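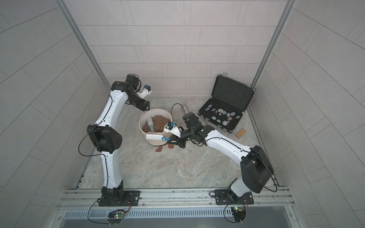 Days Out / Open Days

A morning at the Khurana tile works
5 December 2025

I've been meaning to go to the Khurana open day for years, and every July I manage to book a holiday on top of it. This time they ran a winter one as well, so I had no excuse! Getting there is easy enough if you catch the early bus to Mestik and walk up past the canal. Parking is a nightmare, apparently, so I'm glad I didn't try.

The works goes back to 1838, and the oldest bit is the brick kiln by the gate, which you go into first. It hasn't been fired for ages but you can stand right inside it, looking up at the hole where the smoke went out. It's tall and black and a bit like being in a chimney (well, it is a chimney). There were 7 of us in my group and we all went very quiet.

After that it was through to the clay store, where our guide, Harsh Uniyal, let us each have a go at pressing a tile by hand in an old wooden mould. Mine came out with a thumbprint in one corner and a lump in the other. Harsh used to be a glazer and he's lovely to listen to – he talks about whites and greys the way other people talk about wine. I had no idea there were so many. We spent ages at the sample boards arguing over which one would suit my bathroom, and I still haven't made up my mind. Matt looks gorgeous but shows every splash, and I have two teenagers.
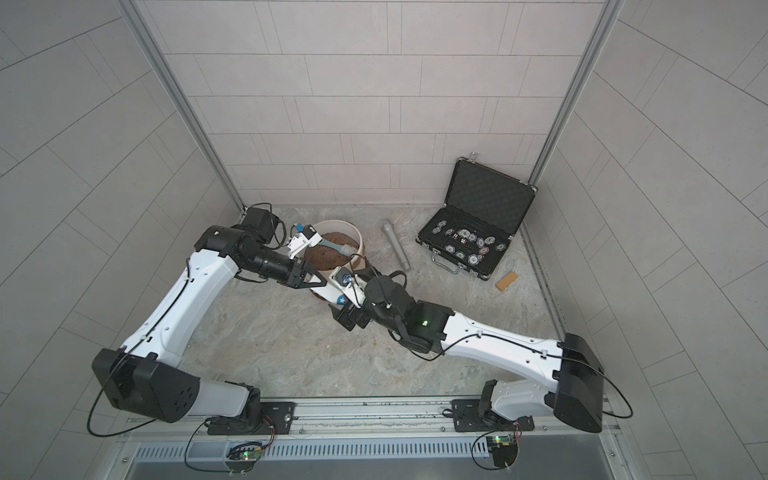 Pale grey rectangular tiles, still my favourite for a small space

Then came the glazing room, warm and noisy, with a strong smell of wet chalk. You watch from behind a rail. Each batch is dipped, wiped along the bottom edge and stacked for firing, and they told us the modern kilns can hold up to 100 trays at a time. I asked how many tiles get thrown out and was told "fewer than when I started", which made everyone laugh. The wonky ones go in the seconds shop, more of which in a minute.

There's also a short talk on laying patterns. I did think I'd be bored, but I came home wanting to redo everything. Running bond (bricks, basically) is kind to walls that aren't quite straight, and mine certainly aren't. Keep the grout lines thin and go a shade darker than the tile if you want the pattern to show.
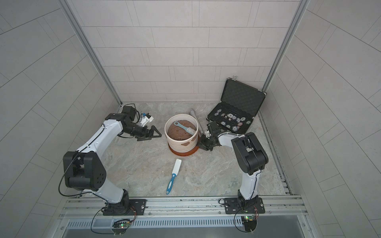 The seconds shop and the café

Bring a sturdy bag. Single tiles were 99p each and I bought far more than I could comfortably carry, plus a little dish from the Buvska stall next door. The café does a very decent cheese scone, though the queue was out of the door by noon, so go before the tour if you can. Toilets are across the yard and the cobbles are slippery, so wear proper shoes.

Tickets are sold through Skillusora and the next date should go up after the New Year. I've already told my sister she's coming.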